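3.2 Faucet handles and wet grip

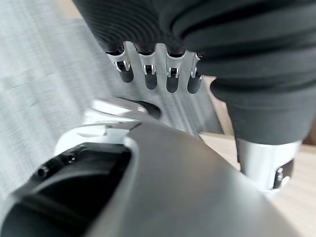 Handle shape was the second factor we looked at. We fitted 40 bathroom sinks in the Feyisa apartment block with one of two single-lever faucets, the Vostier and the Trateser, and left them in place from February until the end of the study. The Vostier has a short, flat lever. The Trateser lever is longer and slightly curved at the tip.

Residents returned 489 comment cards, of which 137 mentioned the handle. Most of these were about turning the water off with soapy hands. Older residents preferred the longer lever, as Gebreyes had expected from his earlier survey of kitchen taps. Several people in both groups said the lever was too close to the mirror shelf, a fault of the sink layout that we did not correct for.

We did not measure the force needed to move either lever once scale had built up. The water in this block is hard, and two of the Vostier units had to be cleaned before the final visit. Their cards are included in the totals.

Figure 4. Four-fingered robotic hand with black fingertips.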